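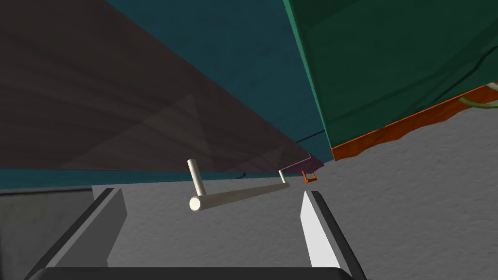 **Giser Lab, Gripper and Controller Group**

### 4.2 Wrist view or head view?

I'll admit I came into this one rooting for the wrist camera. When you're trying to get two fingers around a handle, why wouldn't you want to look straight down between them? Figure 4 puts the wrist view first, then two views from the body, all from the simulated sideboard room.

We ran the Zarkow controller and the Pylypenko controller for 240 trials each, same arms, same parallel grippers (Takeshi Ishida wrote the reset script, bless him). Zarkow is happy with the wrist view alone. Pylypenko really isn't! It kept wanting to know where the rest of the sideboard was, and once we gave it the body view its approach paths got a lot smoother. 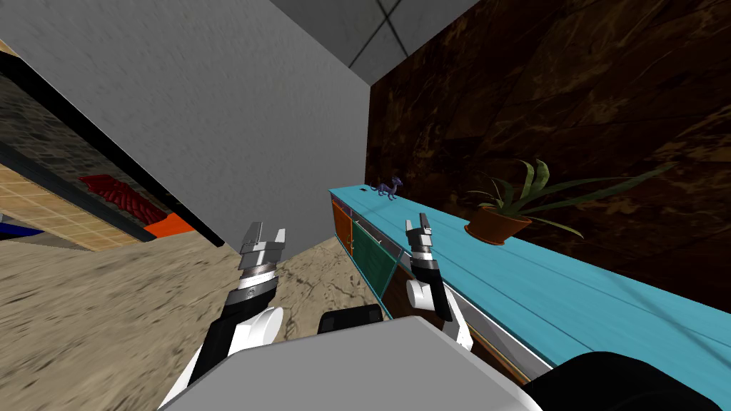
The catch is speed. Pylypenko with both views needed about 900 milliseconds per replan, and Zarkow got by on 100. Yaryna Semeniuk thinks most of that gap is our sloppy image loading, and she may well be right – we haven't profiled it yet. Finger opening was fixed for both, so none of this tells you much about the grippers themselves.

**Figure 4.** Wrist view of a handle between the open fingers; two body views of both arms at the sideboard. 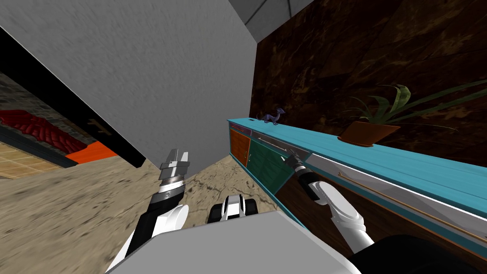 *Why not just use both cameras all the time?*

Replanning gets too slow for our drawer task, so we switch on the body view for the approach and drop it near the handle.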